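Peditska Project Report: The Gripper That Wouldn't Let Go

So this is my write-up for the robotics lab, and I'm going to be upfront that a good half of it is about one fault. The plan was a laundry sorting and folding project (we called it Peditska, long story) where you pick up clothes with a hand-held gripper, record the motion, and train a policy from the recordings. I was in charge of collecting the demos and keeping the hardware alive. The first part went great! The second part is why you're reading this.

What we were doing

Each demo is short. You pinch a piece of clothing, lift it, move it over, let go, and move on to the next one. We wanted 4000 of them by the end of December, which sounds like a lot until you get into a rhythm, and then it's just a lot of laundry. We used whatever clothes we had at home, plus a bag from the thrift store, so there's baby stuff in there, and checked things, and some very stretchy sweaters that I came to hate.

What went wrong

Two days before our check-in I noticed the fingers were slow to open. You'd release the trigger and they'd stay shut on the cloth for a moment, then pop apart. I figured it was my thumb getting tired (it was late, and I'd been at it since dinner) and kept going. Bad call. By the next afternoon the fingers would sometimes stay closed completely and I had to pry them open with my other hand, which is how I pinched the side of my finger in the linkage. It didn't bleed much, but it did go in the lab's safety log, and Gangadharan Pillai, our TA, had me stop for the day.

The worse part was the data. In a bad demo the recorded command says "open" while the cloth is still hanging there, so the policy is being taught that letting go and holding on look the same. When I went back through the last batch, 46 demos had it.

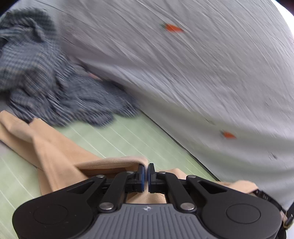 How I tracked it down

1. I cycled the gripper 20 times with nothing in it. It opened every time, so I almost called it fixed. Cycle it with fabric!

2. I did the same thing with a thick sweater, and it stuck on the fourth try. So it only happened under load.

3. I took the linkage apart on a towel and found lint packed behind one of the pivots, all wound up with a long thread. One screw was also tighter than the others. That was me, from when I'd "tuned it up" the week before.

4. I cleaned it out, set all the screws to the same torque, and ran the sweater test again. No sticking.

What we changed

We brush out the linkage at the start of every session now and do the sweater test before recording anything. Fingers stay out of the linkage, and if it jams you put it down and unplug it first. I also wrote a small script that flags any demo where the finger position doesn't follow the command, and Gangadharan asked me to put it in the shared folder for the Plevura group too. The 46 bad demos got thrown out and I re-did them over a weekend with a lot of snacks.

I still don't know how much of it was the lint and how much was my screw. I should have changed one thing at a time, and if I get a spare linkage next semester I'd like to wind some thread into it on purpose and see.

Contact: Peditska student project page | Copyright the project authors | Back to top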